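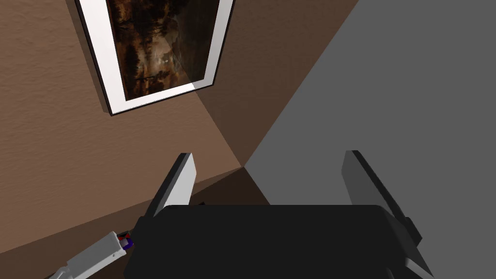 # Chapter 7: Where the Examples Come From

Ask a company how it taught its robot arm to pick up a cup and you will probably be given a number. The system was trained on so many thousand examples, they'll say, and the number is meant to settle the matter. This chapter is written for readers who would like to ask a second question. Examples of what, made by whom, and with which ones thrown away?

We start with a case that will come back in Sections 7.2 and 7.5. Brannigan, a small maker of sorting equipment, wanted an arm that could put parts into a tray. Its engineers had a simulator, Oteck, and a plan that sounds sensible on paper. A person would steer the simulated arm through the task, the program would record each attempt, and a learning system would be trained to copy what the person did. Simulated arms don't break. Simulated rooms cost nothing to heat. The first report, written by Hollis Strickland, promised "as much experience as we care to generate."

What they generated was 342 recorded attempts. Of these, 195 were kept. The report gives the second figure in a footnote and doesn't say who made the cut or on what grounds. Noemi Gallagher, who did much of the steering, later told us that an attempt was usually dropped if the part never reached the tray, but sometimes also if it "looked ugly." She couldn't say how ugly was ugly enough. Neither could anyone else we asked.

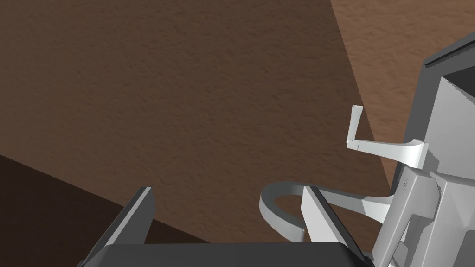

It's tempting to treat this as housekeeping. We think it deserves more suspicion. If every clumsy grasp is removed, the learner never sees a person miss, back off and try again. It sees only smooth runs. Put it a little off course and it has nothing to copy. You'll find this problem discussed in most courses under the heading of *drift*, and there are decent partial cures for it (Section 7.4), but you can't apply a cure if the record of what was deleted is gone too.

The simulator raises a doubt of its own. A wrist camera in a rendered room gives very clean views: flat grays, sharp edges, a gripper that looks the same from one run to the next. A real gripper gets scratched. Lamps get moved. Supporters of simulation answer that colors, textures and lighting can be varied at will, and so they can, if somebody takes the trouble. When you read a paper that says the scenes were "varied," look for the list. How many wall colors? Did the camera ever shift? Did the clutter change, or only its position?

Szu-yu Kwan and Þórarinn Lund put the opposite case in a reply we have reprinted at the end of the chapter. They argue that some 200 careful examples beat a heap of sloppy ones, and that critics like us ask for paperwork no working lab could keep up with. They have a point about the paperwork. We remain unconvinced about "careful," a word that does a lot of lifting in their reply and is never defined.

## Before you read on

You will need three terms from Chapter 6: *episode*, *action*, and *observation*. If you can't say whether a camera view belongs to the second or the third, go back and reread Section 6.1.

Keep the Brannigan footnote in mind as well. Section 7.1 begins with the plainest part of the job, deciding when a recording starts and when it stops, and even there the people doing it didn't agree.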